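How to Get a Medical Bill Explained Before You Pay It

The envelope came in October, nine weeks after a blood test that took less time than finding a parking spot. It said I owed $179. It did not say for what, unless "misc lab svc" means something to you.

You can usually get a bill like this sorted out with two phone calls and a pen. Set aside a morning and eat first.

1. Don't pay yet. Look for the due date, write it on the calendar, and put the bill somewhere you'll find it again. My first one spent a week in a cookbook.

2. Find the statement from your insurer. It's the one that says THIS IS NOT A BILL in letters larger than anything on the bill. Check that the date of service matches. Then compare the line marked "patient responsibility" with what you're being asked for. Mine said $57.

3. Call the billing office and ask for an itemized bill with the procedure codes. Say "itemized" early and often. If they offer to send you a summary, you already have a summary.

4. Write down who you spoke to, the time, and the reference number. If they say there is no reference number, ask again in a pleasant voice. One usually appears.

5. Read the codes. Look for the same test listed twice, a test you didn't have, or a visit billed as longer than it was. Mine had been sent through as though I had no insurance, despite the clipboard on which I had written my policy number in three separate boxes.
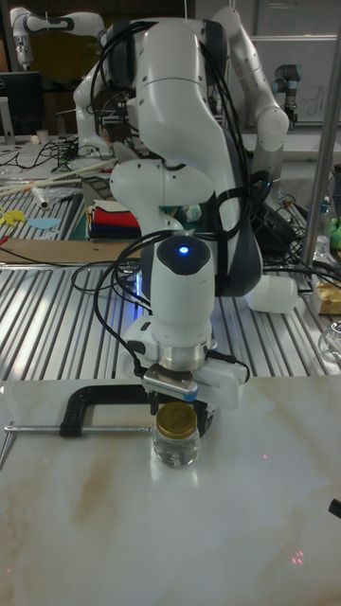
Weltik left a comment saying you should also ask them to put the account on hold while it's under review, so it doesn't wander off to collections in the meantime. Good point, and I've started doing it. Get the hold in writing if you can.

6. Call the insurer if the two numbers still disagree. Ask whether the claim can be resubmitted, and who has to do it. Each side will name the other. Ask for a three-way call.

7. When the corrected bill arrives, check it against your notes and pay that one. Keep both copies, plus the receipt. I staple mine together and keep them with the tax papers.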